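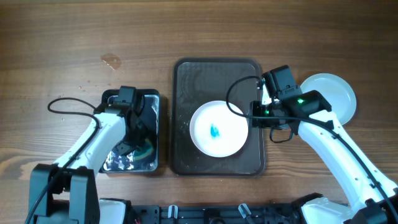

Teodor Mihăilă has lived in the same two rooms in Durncombe for 31 years, and in that time he has washed every dish he owns by hand, usually before the coffee is finished. He once had a dishwasher. It came with the apartment, under the counter to the left of the stove, and he keeps onions in it.

"It's a very good onion cabinet," he told me. "Dark. It has racks."

I went to see him in April because I had been losing an argument at home. My side of it was that washing up is a chore to be handed over at the first chance, like mowing or filing taxes. The other side, held by the person I married, was that I've never been any good at it and so have no standing to give it up. There is some evidence for this. I am a soaker. I believe that a pan left in water overnight will come around to my way of thinking.

Durncombe is a good place to take this sort of question. The town had an enamelware plant, Caltov, that at its height employed 498 people and turned out the speckled roasting pans you've seen at every yard sale of your life. Caltov closed, as these places do, and what it left behind was a brick chimney, a softball league, and a population with firm views on scouring.

The firmest belong to Tudor Oprea, who ran the plant's test kitchen for its last 7 years. His job was to ruin pans. He burned oatmeal into them, then cheese, then a sugar syrup he still talks about the way other men talk about a boat. Each pan was scrubbed 1,000 times by hand, with a tally kept in pencil, and then held up to a window.

"People think you need strength," Oprea said. "You need to stop being angry at it." 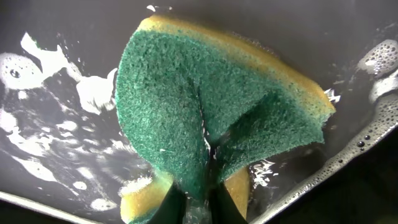
He went on to divide humanity by the order in which it washes. Glasses first is correct. Silverware first is forgivable, a sign of having been raised in a large family. Anyone who starts with the roasting pan is making a speech and would like you to hear it from the living room. I asked about soakers. He looked at me for a while and offered me a piece of cake.

The cake came on a plate I was then expected to wash, and I'd like it on the record that I did fine. Oprea stood behind me for the whole thing. He made one remark, about my elbows.

Whether any of this matters depends on how you feel about the twenty minutes after dinner. Mihăilă, who eats early and alone, treats them as the social part of his day. His kitchen window faces the Whiteley building, and across the gap a woman on the third floor washes up at the same hour. They've never met. She waves with a glove on. When she went away for the winter he found himself rushing through the pots, and he bought a radio.

He keeps a notebook, too, though he was slow to show it to me. In it he writes down what he ate and, next to that, one thing he thought about while cleaning up after it. There are 3,353 entries. Most are short. "Plum dumplings. Why did Sorin sell the car." "Soup. Knees." One from a few summers back says only "Fish. Plisunel," which was his grandmother's village, and when I asked what about it he said the fish pan had smelled like her porch.

I went home and told all this to my spouse, who listened closely and then asked whether the lasagna dish had been in the sink since I left.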